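Lirnurska's Belay flag is back, and it's built for wind

If you fly a flag outside all year, you know what happens to the loose end. The corner frays, the hem opens up, and before long the last stripe looks like the edge of an old bath towel. Lirnurska, the flag and banner workshop in Brirkbridge, has been working on exactly that problem, and the new version of its Belay outdoor flag is on sale now.

We're happy to see this one! The first Belay came out in January and went faster than the workshop could sew it. Lirnurska took orders for 3,887 of them before closing the list, and then it did something we wish more makers would do: it asked buyers to mail back the worn ones. The sewing room laid out the returns, looked at where they had come apart, and redrew the pattern from there.

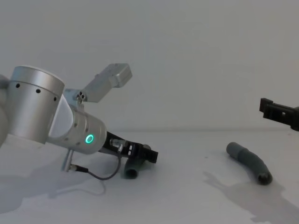
Mine lasted through the spring on an open hill and the colors never went, but the bottom corner was string by June, wrote one reader in the comments under our first Belay story, adding that a flag with the same cloth and a tougher corner would be an easy purchase. Several others said much the same, and the redesign reads almost like an answer to them.

The cloth hasn't changed. It's still a woven polyester with a slightly rough feel, heavier than the shiny kind sold for parades and indoor stands, and it still takes a fair breeze to get it moving. What's different is the far end, which the workshop calls the fly end. The hem there is folded over twice and sewn with 5 rows of stitching, and each corner has a patch of the same fabric set in on the diagonal, so the pull runs across the patch and into the body of the flag. The old one had a plain square corner, and that's where most of the returned flags had started to go.

The thread is new too. It's a bonded polyester that holds up better in sun than the cotton-wrapped thread in the January run, and Lirnurska now dyes it to match each panel. A small thing, but on a dark blue field it looks so much neater than white stitching did.

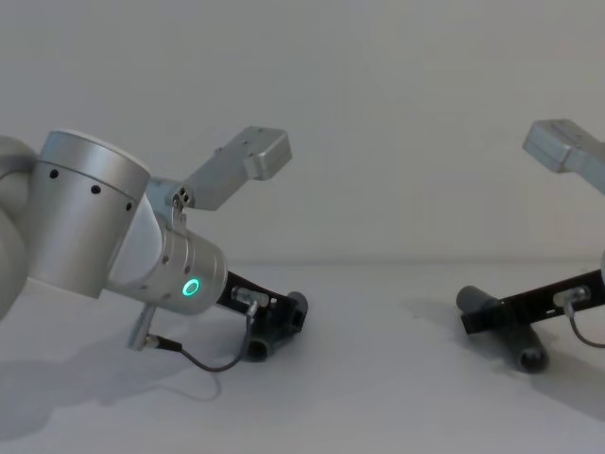

Sizes and designs

The Belay comes in 7 sizes this time, from a small one for porch poles up to a big one meant for school grounds and town greens. The smallest is completely new and it's a lovely thing, with the same corners and the same heavy header as the rest of the family. All sizes have a white canvas header with brass grommets. The larger ones add a rope sewn into the header with a loop at the top, for anybody raising a flag on a halyard.

National flags and state flags are ready to ship. So is the Brirkbridge town flag, the green one with the bridge and the yellow sun, which until now you could only get printed on thin nylon that let the sun come through backward. On the Belay the bridge is appliquéd, cut out and stitched down, and it reads properly from both sides. Historical flags and signal flags will follow when the sewing room catches up.

Custom work is open as well. Clubs, campgrounds and marinas can send in a drawing, and the workshop will mail back a swatch card with the closest cloth colors before it cuts anything. Simple shapes work best. Small lettering is hard to sew at this weight of fabric, and the order form says so in plain words, a welcome bit of candor.
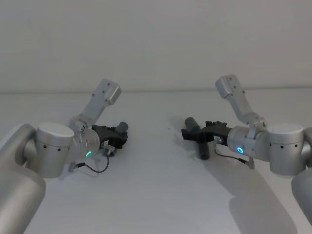

By Flekitz Staff
Flags & Outdoor Display | September 2025

Looking after a flag this heavy takes very little. Wash it in cool water with mild soap, skip the dryer, and let it hang flat until there's no damp left in the header. Lirnurska suggests bringing it in during storms, as every maker does, and trimming any loose thread right away with sharp scissors. If the hem does start to open, you can send the flag back for a new fly end. They cut away the tired strip, sew on a fresh hem and corners, and return the flag a little shorter than it was. We love this idea! A good flag gets to be an old friend, and it's nice to have a way of keeping it up there.

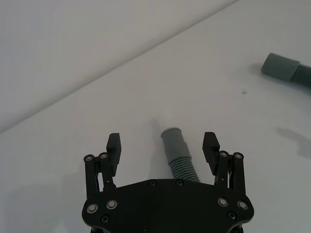

Lirnurska has also redone the wall bracket sold with the porch sizes, and we think it deserves as much attention as the cloth. The first bracket hung from 2 screws in a vertical line and could rock sideways in a gust. For the new layout, look at the black plate in the photo just above, with a pair of silver-rimmed bolts toward each lower corner: the bracket spreads its fasteners left and right in the same way, with the pole socket rising between the pairs. It comes in black or white and takes the same poles as before, so if you already own one of their poles you only need the bracket.

The flags are available from the workshop counter in Brirkbridge and through Lirnurska's mail-order catalog. Anyone who returned a worn Belay for the study gets the new one at a reduced price, and the workshop says letters with the details are already in the mail. Porch sizes ship first, with the rope-header sizes to follow as they come off the tables.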